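Household tasks trial, progress report to Wallport, second period
Prepared by the Eteo project team

Short version: doors are coming along, laundry isn't, budget is fine. Longer version follows.
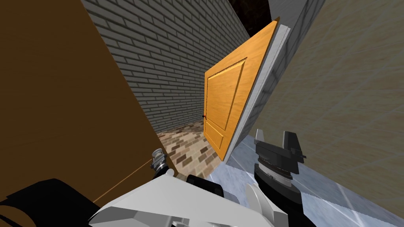

Most of this period went to door opening in simulation. We'd planned to be on to kitchen tidying by now but there's no point in a machine that can clear a bench if it can't get into the room. So doors first.

Where we are on doors
4000 simulated attempts logged since the last report. 3000 of those on hinged interior doors, the rest on cupboards and a few sliders. Lever handles good. Round knobs still poor, the fingers slip off more than they turn. Doors already ajar are easier than shut ones, no surprise, but going through without clipping the frame is its own problem and we under-costed it. The planner treats the base and the two arms as seperate jobs and then they argue. Faritz (our planning software) had an update in June that helped a bit. Not enough.

We also changed the colours and finishes of walls, floors and doors between runs. Worth doing. An earlier version had basically learned one door.

Real hardware
145 attempts on the test door at the Kragh workshop. 32 clean passes, meaning handle, swing, through, no contact with the frame. Low, yes. Last period it was none so we're calling it movement. Main failure is the handle grasp, second is letting go too early so the door swings back on the arm. No damage to the door. One finger pad replaced.

Laundry
Picking up a towel, fine. Folding it so anyone would put it in a cupboard, no. Shirts we have stopped for now and would like your okay to leave them stopped. The hours are better spent on doors and on carrying things from room to room.

Shop floor
Shelf restocking demo ran at the Kragh site. Boxes okay, bags not. Staff there said it was slower than doing it themselves and they're right. We don't think it's ready to be left alone with stock and won't be asking them to try it.

So can it do chores yet
Some parts of some chores, with a person standing by. If the Wallport board wants a one line answer, that's it. We'd rather you heard it from us now than after a demo day.

Spending
On track. Underspent on travel, over on parts — wrist cables mainly. No change requested to the total.

Next period
Round knobs, different finger pads on order.
Arms and base planned together, not one after the other.
Carrying a basket through a doorway, sim only to start.
Second test door, heavier, with a closer on it.

Need from you
A yes or no on the shirts. Also a decision on wether the December visit is still happening, as the workshop has to be booked ahead. Full logs are in the shared folder, the hardware sheet is the tidier of the two.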